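How to Fold Small Cloths on a Covered Table

Kitchen cloths, dust cloths and cloth napkins are the last things most people fold, and they usually end up stuffed in a drawer. A small stack of flat, even cloths takes up less space and is easier to pull from. The method below works for square cloths and, with one change, for long ones.

What you need

A table at hip height, a plain cover for it, and the clean cloths. The cover should be one solid color that differs from most of what you fold. Black is good for reds, whites and pastels. It shows the edges clearly, and it also shows lint, so go over it with a damp hand before you start. A smooth bedsheet will do, but it slides. I use a heavier cotton from Lukumay that was sold as a curtain lining.

Let the cover hang over the edges of the table. Small wrinkles in it don't matter. Large ridges do, as the cloth on top will take the same shape.

Start with the corner

Cloths come out of the basket in a ball. Don't try to flatten the ball by pressing on it. Look for a corner that sticks up, take hold of it and lift, and let the rest hang. Most of the twist will drop out by itself. Give it one shake if it doesn't.
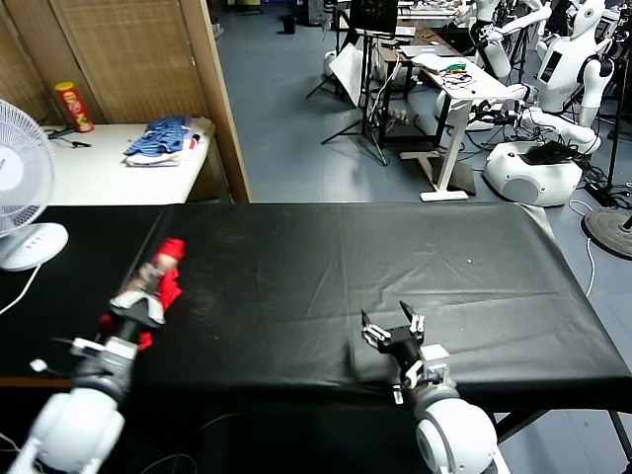
Marlene Girard wrote in to say that she lifts by the hem instead, a hand's width from the corner, and that her thin napkins stretch less that way. With old linen she doesn't touch the corners at all until the cloth is lying down.

Either way is fine for cotton. Once the cloth is hanging, slide your free hand along the top hem until you reach the second corner. Hold both corners apart, lower the bottom edge to the table first and lay the cloth down away from you – slowly, so that no air stays under it.

Smooth and fold

1. Smooth from the center out with the side of your hand.
2. Pull each corner lightly until the edges are straight.
3. Bring the near edge up to the far edge and line up the corners.
4. Fold left over right.
5. For a drawer, fold once more so the cloth can stand on its folded side.

For a long cloth, up to 70 cm or so, fold it in thirds the long way before step 4. Dish towels with a hanging loop should have the loop on the inside.

Stacking

Put the folded edges all on the same side. I keep no more than 9 cloths in a stack, because a taller one leans. If a cloth won't lie flat after the second fold, open it and check the hems. A rolled hem can be pressed down with a fingernail, or with an iron on low if it is badly curled.

Last updated Mar 24, 2022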